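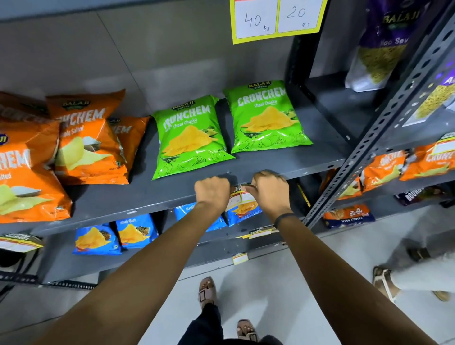

My sister swears you can't judge a town until you've bought something salty in it, and after the bus ride to Hernuvville I was ready to agree with her. It's 164 miles from Drallwood, it makes 2 stops, and I'd packed one banana. One!

I've been snacking my way along this route since November (my jeans know all about it) and I've gotten picky. Chips are for the first hour, when you're still cheerful. Nuts are for the long flat stretch after Addo, where the radio goes fuzzy and everybody naps. Chocolate I've given up on, at least when I'm stuck with a window seat on the sunny side.

The store by the Hernuvville depot is called Idia, and I love it to bits. The clerk told me the town has 700 people and she's sold chips to every one of them. I asked what she takes on the bus herself. Pickles, she said, a whole jar, and a fork from home. So I bought pickles, forgot the fork, and ate them with my fingers all the way back to Drallwood.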